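Shop > Workroom & Pantry > Shelf Liners and Surface Mats

We use cookies to remember your basket and to see which pages get read. Carry on browsing and we'll take that as a yes, or change your settings at any time.

The Caletti Surface Mat, by the roll or cut to size

I've been selling this mat for long enough now that I can usually tell from the first line of an email what the question is going to be. So I've rewritten the page from scratch, and I've tried to put everything in it that I end up typing out to people at nine in the evening. It's long. If you only want the price, a full roll is $133 and a cut piece starts at $41, and you can scroll straight to the sizes.

For everyone else, hello! The Caletti mat is a dense, slightly rubbery sheet you lay over a tabletop, a counter, a bench or a shelf. It stops things sliding, it takes the noise out of setting things down, and it saves the surface under it from the thousand little scrapes that come from dragging boxes around. I started stocking it for sewing rooms, which is my own background, and then the pantry people found it, and then the small shops (I still don't know who told the small shops, but thank you).

What it's like in the hand

Heavier than you expect. People pick up a sample and say "oh!" and then bend it back and forth a few times. It's 3 mm thick, it has a fine pebbled face and a smooth back, and it lies flat after a night or so on the table. It will fight you a bit when it first comes out of the tube. Roll it backward on itself, leave it for ten minutes, unroll it, and put a few cookbooks on the corners before you go to bed. Don't use a hair dryer on it. I did that with my first one and ended up with a wavy edge that never went away.

The smell is the other thing people ask about. Yes, there's a smell, a bit like a new raincoat, and it's strongest in the first couple of days. I hang mine over the porch rail for an afternoon before it goes indoors. If you're sensitive to that kind of thing, order the small sample first and live with it for a week.

Colors

Oat, slate, moss and brick. Oat is the best seller by miles and also the one that shows coffee. Slate is my favorite, though it does show flour and lint. Moss is greener in person than on most phone screens, and brick is more of a brown. I've given up trying to photograph brick. 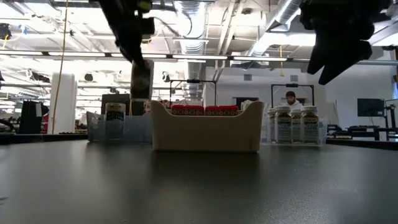 Grip is what you're paying for, and how much of it you need depends on what's going on top. A cutting board wants a lot. A sewing machine wants a lot too, especially an older one that likes to walk when you get up to speed on a long seam. Storage bins are a different matter, and this is where I talk some people out of buying the full roll. If your setup is like the one in the picture, with a beige bin and a low, clear bluish one out on a wide dark gray top, a strip under the bins will do the job and you can leave the rest of the table bare. Measure the depth of your deepest bin, add two inches, and order a strip that wide. I'd sooner you spent $41 with me and came back than spent $133 and had half a roll behind the sofa.

If your bins get pulled out and pushed back all day, though, think about putting the mat smooth side up. Leen Hakim, who sorts buttons and trims for a living and has very firm opinions on surfaces, put me on to this. The pebbled face goes down and holds the table, the smooth side lets the bin glide when you want it to, and you get far less wear on the bottom of the bin. It doesn't look as nice. She says that's my problem.

Sizes and prices

Full roll, 24 inches by 12 feet: $133
Cut strip, 12 inches by 4 feet: $41
Cut strip, 18 inches by 4 feet: $58
Sample square, 6 inches: $3, taken off your first order

Custom widths up to 24 inches are fine, just write the measurement in the notes box at checkout. Please write it in inches. Please also check it twice, as I can't take back a piece that's been cut to your own measurement. I cut everything myself with a long steel rule and a rotary cutter and I'm usually within a sixteenth, but if you're fitting it into a drawer that has no give at all, ask for an eighth under.

Cutting it at home

Perfectly doable. Use a sharp utility knife and a metal ruler, score it lightly two or three times, and then bend it along the line and finish the cut from the back. Scissors will get through it, but they leave a chewed edge and you'll have a sore thumb. Rounded corners are easy with a jar lid as a guide. I like a corner around a peanut butter lid in size – smaller ones tend to lift.

Cleaning

Warm water, a drop of dish soap, a soft brush for the pebbled side. Dry it before you put it back down, both faces, or you'll trap water against the table and get a cloudy patch on a varnished top. No bleach, and none of the orange oil cleaners, which make it go tacky. Ballpoint comes off with rubbing alcohol if you're quick. Permanent marker doesn't come off at all, and I have a mat with a grocery list on it to prove that.

It isn't meant for hot pans. It will take a mug of tea or a warm plate, but use a trivet for anything straight off the stove, and keep irons well away.

How it compares

I carried the Greltinier liner for a while before this one. It's thinner and cheaper and it's fine inside a cupboard, where it doesn't have to do much. On an open worktop it crept. I'd start the morning with it square to the table and by lunch it was hanging over the front. The Vadura sheet is lovely stuff, really thick and soft, but it dents under anything with small feet and the dents stay. If all you put on your table is fabric, you may well like it better than mine, and I'll happily tell you where to get it.

Shipping

Rolls go out in a tube, strips go out loosely coiled in a box. I pack in the mornings and most orders leave the next day. November is slower because of the holiday rush, so give me a little extra time then. If your tube arrives crushed, unroll the mat before you panic, it usually relaxes. If it doesn't, send me a photo and I'll replace it.

Shop newsletter: one email a month, mostly remnants and seconds. Enter your address to sign up. Unsubscribe whenever you like.

Comments (4)

Edivaldo Rezende
Bought the 18 inch strip in slate for my workbench. Took three nights to lie flat, not one, but my garage is cold. No complaints since. Does the brick color fade in the sun? My bench is right under the window.

Reply from the shop
Hi Edivaldo, thanks for that, I should mention cold rooms! Bring it into the house for the first night next time. Brick has faded a touch on the piece I keep by my own window, slate hasn't that I can see.

mrs_michailidis
I turned mine smooth side up for the pantry bins like it says and it's so much better, they were impossible to pull out before. Wish I'd gone for the 12 inch though, 18 is too deep for my shelf and I had to trim it. The scoring tip worked.

Tansy
Could you do a 30 inch wide one? I have a big old drafting table and don't want a seam down the middle.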